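Trorkstead Judo Mat Log, README

Every throw attempted at Tuesday beginners' sparring, written down by whoever was too sore to spar. The current file has 959 rows, one per attempt. "Attempt" is a generous word for some of them.

Files
matlog.csv - the log itself
grades.csv - belt at the time, by player code
old/ - Ghislain's spreadsheet, kept for sentimental reasons

Columns
round: 1 to 12
throw: Japanese name, spelled as the scorer believed it was spelled
side: L, R, or blank if both players disagreed
result: score, no score, or "fell over"
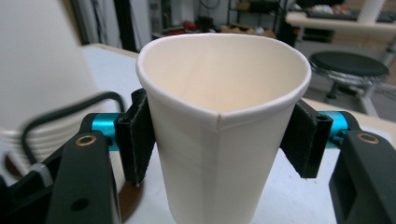

Trorkstead Judo Club - Records and Results

Known problems
Rounds from the Sketness exchange in October were scored under their house rules, which give credit for enthusiasm. Filter on venue if you care. Murray Perron's left-side entries are all marked R, and he has been asked about it.

Player codes were shuffled before release, but there are only 80 of them and the club is small. If you recognize yourself, please be gracious. Three players asked to be left out and were.

Don't use the file to pick a team. Morin tried that before the Tokeck meet and we still hear about it on the bus.

Corrections go to Ghislain Lachance, preferably in writing and not during warm-up.

Last updated Thursday, March 10, 2022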